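Tangen toilet seat with slow closing: my review after six months

By Sveva Barbieri
1 Sep 2024

Print this article | E-mail this article

I bought the Tangen seat in February, when the hinge of my old one broke for the second time. I compared it with the Enura, which costs 41 dollars. The Tangen was 36 dollars, and I liked that the lid is a plain oval without any pattern or logo on top.

The mounting took me one evening. The instructions are only drawings, and drawing four is too small to understand which washer goes first. I put them in the wrong order and had to begin again. After this the seat was straight and it did not move any more.

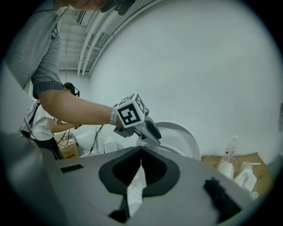
A raised white lid against the wall, with the bottles on a piece of cardboard at the right.

For cleaning I am very satisfied. The surface is smooth and I need only a soft cloth and a mild product. I tried also a stronger cleaner from Dondov on the underside, and after a few weeks I found a dull spot near the hinge, so I do not use it there now. The seat comes off with two buttons. You must press both together, and with wet hands this is not so easy.

The slow closing still works, but it is a little faster than in the first weeks. My sister has the same model and she says hers is still very slow, so maybe it depends on the piece.

What I do not like are the rubber feet under the seat. One of them fell out in the summer. I wrote to the shop, Bendano, and they sent me a new set without cost, but I waited 11 days for it.

I give it four stars of five.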